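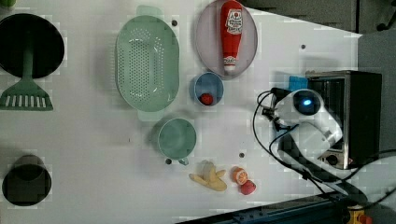

Table 2, play kitchen set, Wednesday before opening

Play Kitchen Check, Gastness Room
Checked by: Mahlet Chala
Month: November

Colander: OK
I ran my thumb over both handles and all the way along the rim and found no rough bits. The mint green still looks great! I do want everybody to look through the holes in the base when they wash it (crumbs love it in there).

Mug: OK
Same green as the colander. Handle is solid, I gave it a good tug.

Pan and spatula: OK, with a note
The pan sits flat and doesn't rock. Please keep the spatula with it when you pack up, I spent ages hunting for it last month and it was in the dress-up bin.

Black cup: OK
Nothing to report.

Lavender plate and blue bowl: OK
No cracks on the plate. I'm happy to leave both out through the winter.

Ketchup bottle: WATCH
Cap is on tight today and I couldn't twist it off, but the label is worth keeping an eye on since little fingers find everything. I'll press it down and check again next week. If it peels any more, pull the bottle and put it in the Isten box.

Banana: OK
I bent each curl of the peel back and forth and nothing tore. Still my favorite piece in the whole set.

Apple and orange slice: OK
Both too big for the choke tube. Wiped down.

Red ball-shaped food in the blue bowl: OK
I say tomato, the kids say whatever they like. Also too big for the tube.

Tabletop: OK, with a note
Wipe the small holes too, please, a cotton swab does it. I checked the edges for chips and it's fine.

Toaster oven: ASK
Door and knob feel firm. I'd still like the Gromeck sheet in the binder and I can't find our copy. Does anyone have it?

Total: 1 to watch, 1 question, next check in 4 weeks.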